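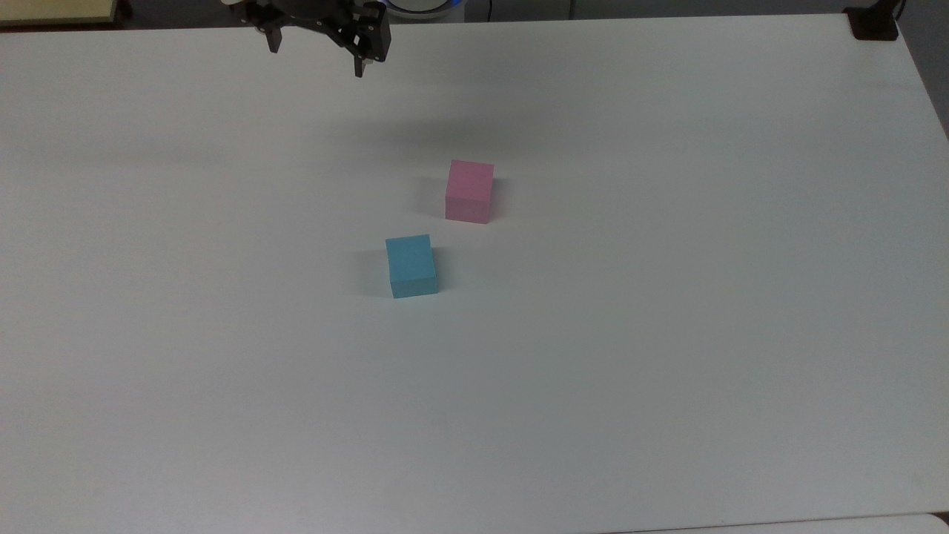 Two small foam cubes on a white tabletop.

Foam Odds and Ends: Where I Use Them Around the House

I have a shoebox in the hall closet that my family used to tease me about. It holds nothing but foam - cut-offs from a seat cushion I redid years ago, the liners out of shipping boxes, a few blocks from a craft kit, and the ends of an old camping mat. I dip into it every week or so, and since several of you wrote in after the felt pads page asking what else I save, I thought I would go through the box properly.

First, a word on the kinds of foam, and I'll try to keep it short (I won't manage it). The squashy open kind, like you find in a chair cushion, soaks up water and springs back fast. The closed kind, like a camping mat, is firmer and keeps water out. And then there is the crumbly white packing stuff that sheds little beads all over the rug, and that one I don't keep at all.

Cutting it clean

A bread knife will do for thick pieces, but you have to go slowly with long strokes and almost no pressure. Press down and the foam squashes, and you end up with a side that bows in like an hourglass. My mother-in-law used an electric carving knife and got lovely straight edges every time. For thin sheets, a fresh snap-off blade and a metal ruler. Mark your line with a ballpoint, never a felt tip, which bleeds. I have a pale green armchair that can tell you all about that.

Rattling windows and doors

We live in an old house and the sash window on the landing used to chatter all night long whenever the wind came up in March. A sliver of closed foam pushed between the sash and the frame quiets it right down. Cut it a hair thicker than the gap so it has to squeeze in, and leave a little tail sticking out so you can pull it free when you want to open the window. The same goes for a cabinet door that bangs, only there I stick a thin square inside the corner with a dab of craft glue.

Drawers that slide and clunk

Our kitchen drawers are deep and the trays inside them never quite fit. I used to wedge folded dish towels at the back, which worked until somebody needed a dish towel. Now I have a block of foam behind each tray, 8 in all, and nothing shifts when you yank the drawer open in a hurry. Take them out and shake the crumbs off when you do your spring cleaning.

Painting small things

If you are painting knobs or picture frames, set them up on foam blocks so the edges don't stick to the newspaper. Soft foam also makes a good dabber for touching up a scuffed baseboard. Dip just the corner, blot it on a scrap of cardboard, and pat. Don't drag it. You'll throw the piece away afterward, so use an ugly one.

Pins, needles and drill bits

A thick block makes a fine pincushion if you cover it with a bit of cotton. I keep another in the garage, poked full of holes, for the skinny drill bits that always roll off the bench and under the freezer. Write the sizes next to the holes while you can still read them on the bits!

Lifting plant pots

Closed foam again for this one. A few small pieces under a heavy pot let the water drain and save the porch boards from those dark rings. Check them every so often, as they do flatten, and the sun makes them brittle after a summer or two.

Where not to use it

Please keep foam well away from the stove, the toaster, light bulbs and heaters. It burns fast and the smoke is nasty. I also wouldn't leave it pressed against a varnished tabletop for months on end, as some kinds go sticky and leave a mark that takes a lot of rubbing to shift. And if you have a puppy or a toddler in the house, put the box up high, small pieces especially.

Next time I'll get to the jar of rubber bands.

Last updated 15 September 2025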